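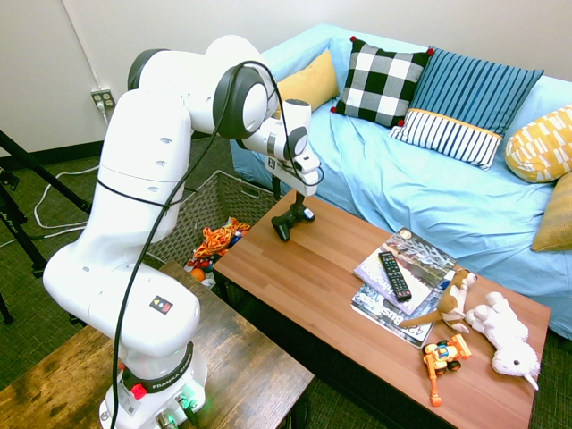
The arm down at the coffee table with its fingers on the game controller. You can see the cable strapped to the upright link.

Setting up a coffee table clean-up, part 4: cable, table and first picks

If you've been following along you'll know the goal of the Vuvstead project is pretty simple. I want an arm that can clear a coffee table at the end of the day and put everything in the basket on the floor. The last three parts were all software, so this one is the fun bit, where we get to shove furniture around!

I'm assuming your arm is already bolted down and you've got the stop button somewhere you can hit it without looking. If you haven't, go do that first. Mine's a Franka on a solid old wooden table, and I keep one hand on the button for every new motion, no exceptions.

What you'll need

A coffee table, a basket, an armful of household junk, masking tape, a tape measure, a couple of soft hook-and-loop straps, and whatever cable runs to your hand. A cup of tea is optional but I got through a few.

Step 1: Dress the cable

I lost a whole Wednesday to this, so please learn from me. My first go had the cable pulled nice and neat against every link with zip ties. It looked terrific. Then the wrist turned and the whole thing went tight as a guitar string (I hit stop, nothing broke, but my heart was going).

Now I use one strap on the upright link, then let the cable arch over the next joint in a big lazy loop before it drops down to the wrist. It looks a bit scruffy and it works much better. Strap it snug enough that it doesn't slide, loose enough that you can get a finger under it.

Once it's on, put the arm in its hand-guiding mode and walk it slowly through every pose you think it'll need. Watch the loop the entire time. If it snags on a joint cover or swings down in front of the fingers, take some slack out and go again.

Step 2: Place the coffee table

Start with the near edge 500 mm from the centre of the base and shuffle from there. I ended up turning mine on a diagonal, which felt wrong in a living room but gave me far nicer wrist angles at the close end. Guide the hand to each corner you care about. Any spot where the elbow has to do something silly is a spot you leave out of the work area for now.

When you're happy, put a bit of tape on the floor by each leg. Carpet lets a table creep more than you'd think, especially if you lean on it every time you reset.

Step 3: Put the basket in the gap

The basket goes on the floor between the arm and the coffee table. That keeps the carrying move short, and a dropped toy has a decent chance of landing in the right place anyway. Pick one with a wide rim. Mine's woven and already has some odds and ends in it, an orange ball and a tangle of orange rope or net stuff, and I leave those in so it isn't always a perfect empty target.

Step 4: Choose your junk

Go for a mix. I've got the controller, a long black remote sitting on top of two magazines, a brown plush with a long tail, a fluffy white unicorn and a bright orange toy digger. The plushies are forgiving to grab. The digger is a pain, all bucket and arm, and the remote on the magazines is harder again, so save it for later.

Put the controller at the end nearest the arm and make it your first pick. I come in from above, fingers pointing straight down, and go for one grip. Angle it differently each reset or you'll only ever teach one pose.

Step 5: Check the hand marker

I've got a small black-and-white square marker on the side of the hand for lining up my camera. Run your calibration again after you've moved the table and the tripod. I skipped this once and every pick landed beside the thing it was meant to pick. Very embarrassing.

Step 6: Run it slow

Drop the speed right down for the first batch. I did 132 controller picks at a crawl before I turned anything up, logging each one with a quick note on what went wrong. Most of my early misses were the fingers closing too high on the grip, and lowering the approach a touch sorted it. My target is 1000 logged picks across all the toys by November, so wish me luck.

Next part is the remote and the magazines. If you've found a good way to slide a magazine to the table edge with two fingers, leave me a comment!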